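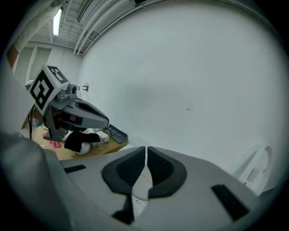
How do you get a sticky ring off a wooden tabletop? Rub it with a little cooking oil on a soft cloth, leave it for 2 minutes, then wipe with a damp cloth and dry it right away.

I've done this more often than I'd like – we're a jam household! Test a hidden spot first (mine is a corner by the wall), and always go with the grain. If the ring is stubborn, I just do the oil part again. My friend Sunee swears by mayonnaise, but I like my mayo on sandwiches.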